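티켓 제목: 재고 동기화 후 수량이 안 맞아요 (Orkthorpe 창고만)
접수: 2022년 12월 18일
제품: Drimero 재고관리
상태: 해결됨, 표시 색 건은 별도 접수

안녕하세요! 일요일인데 죄송해요. 저희는 Bestside라는 작은 생활용품 온라인몰이고요, 창고를 Orkthorpe랑 Hovland 두 군데 쓰고 있어요. 어젯밤에 품목 파일 새로 올리고 동기화를 돌렸는데 Hovland는 멀쩡하고 Orkthorpe만 숫자가 엉망이에요. 파일에는 품목이 2,913개 들어 있거든요. 그런데 동기화가 끝나면 초록색 완료 메시지는 잘 뜨면서 정작 목록에는 200개가 빠져 있어요. 오류 메시지라도 떠 주면 좋겠는데 완료라고만 하니까 저도 처음엔 그냥 믿고 잤어요 ㅠㅠ

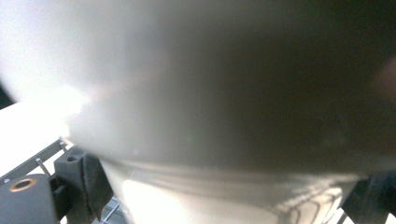
흰색에서 회갈색으로 어두워지는 면, 초근접

일단 제가 해 본 것부터 적을게요. 브라우저 캐시 삭제, 로그아웃하고 다시 로그인, 다른 브라우저로 접속. 셋 다 소용없었어요. 파일을 열어서 빈 줄이 있는지도 봤는데 없었고, 품목 코드 앞자리 0이 날아갔나 싶어서(예전에 크게 데인 적이 있어요!) 텍스트 형식으로 다시 저장해서 올려도 결과가 똑같았습니다. 빠진 품목들이 무슨 공통점이 있나 한참 들여다봤는데, 전부 지난 3월에 코드 체계를 바꾼 뒤에 등록한 것들이더라고요. 그런데 3월 이후 품목이 다 빠진 건 또 아니라서 더 헷갈려요. 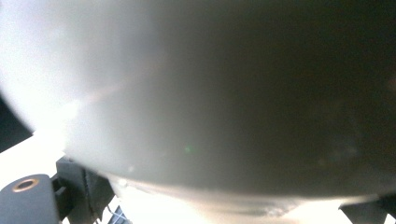
추가 메모 1: 상담원 답변 받고 해 본 것

Linnea Moen 님 답변 잘 받았어요, 주말에 이렇게 빨리 답이 올 줄 몰랐어요! 말씀하신 대로 설정 > 창고 > 가져오기 규칙에 들어가 보니까 Orkthorpe에만 '코드 최대 길이'가 8로 잡혀 있네요. Hovland는 제한 없음이고요. 저는 이 메뉴가 있는 줄도 몰랐는데, 아마 처음 창고 만들 때 기본값이 그랬던 것 같아요. 새 코드 체계에서 색상 기호까지 붙은 품목은 여덟 자를 넘어가니까 조용히 걸러진 거죠. 그래서 3월 이후 품목 중에서도 일부만 빠졌던 거고요. 속이 다 시원하네요.

제한을 풀고 동기화를 다시 돌렸습니다. 그런데 이번엔 진행률이 중간에 딱 멈춰서 한참 꼼짝을 안 하는 거예요. 창을 닫아도 되는지 몰라서 그냥 커피 내려 마시면서 기다렸어요.
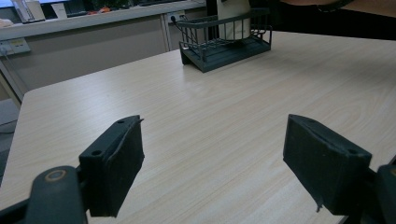 기다려도 그대로길래 결국 작업 기록 화면을 열어 봤더니 '대기 중' 작업이 2개 있었어요. 하나는 방금 돌린 것, 하나는 어젯밤에 제가 답답해서 버튼을 한 번 더 누른 것... 네, 제 탓입니다. 어젯밤 작업을 취소하니까 바로 뒤에 있던 게 움직이기 시작했고, 이번에는 끝까지 갔어요. 목록 개수도 파일이랑 딱 맞습니다! 빠졌던 품목 몇 개를 골라서 창고 수량이랑 맞춰 봤는데 다 정상이었고, 주문 화면에서도 '품절'이 풀렸어요.

혹시 같은 문제 겪는 분 계실까 봐 순서만 남길게요. 가져오기 규칙에서 코드 길이 확인하고, 작업 기록에서 밀린 작업 취소하고, 그다음에 동기화 한 번만 누르세요. 한 번만요!

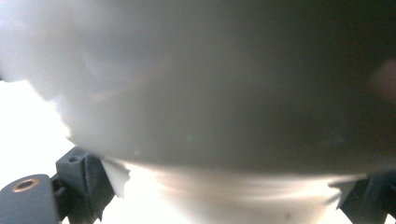

재고 부족 표시 색은 따로 건의드리고 싶어요. 이번에 목록을 위아래로 계속 훑다 보니까 부족 품목 줄에 깔리는 배경색이 너무 연해서 두 번이나 그냥 지나쳤거든요. 바로 위 사진 오른쪽에 회색 사이로 불그스름하게 번진 자국 있잖아요, 딱 그 정도로 희미해요. 모니터 밝기를 올리면 조금 나은데 창고 쪽 태블릿에서는 거의 안 보여요. 색을 진하게 바꾸는 게 어려우면 줄 맨 앞에 느낌표라도 하나 붙여 주시면 좋겠습니다.

그리고 걸러진 품목이 있으면 완료 메시지에 개수라도 같이 보여 주세요. 그것만 있었어도 어젯밤에 바로 알았을 거예요. 동기화 건은 닫으셔도 되고, 색 건은 새 번호 나오면 메일로 알려 주세요. 고맙습니다!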